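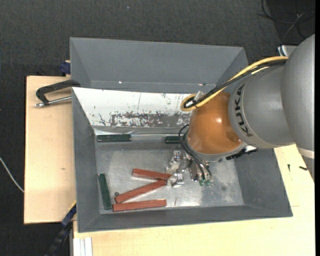 Blog > Games > Phone Games

So I finally finished the harbor levels in Metlow last night and my thumbs may never forgive me! If you haven't played it, it's a runner where you're a courier dashing across rooftops with a parcel under your arm, and every district has its own way of knocking you flat. Bresine (the first one) is mostly laundry lines and pigeons. Ladport is cranes, ropes and those awful swinging crates, and it took me 40 tries to get through the last stretch.

My big mistake was jumping too much. You can slide under nearly all the crates, and a slide keeps your speed up, so you reach the drawbridge before it lifts. I also wasted 2 shields on the gulls, which only take a couple of coins off you anyway. Save them for the fog part!

There are six couriers to unlock and I'm still running with Hegedűs, the grumpy one with the mustache. He's slower off the start but he holds on to ledges longer, and I like the little grunt he does when he lands. The ads after every second run are a pain, though. I'd happily pay a few dollars to be rid of them and there's no option for it that I can find.

New district is supposed to come in May. Snow, going by the loading screen, so I guess sliding is about to get a lot harder.

Filed under: Runners, What I'm Playing

Last updated: 20 Apr 2023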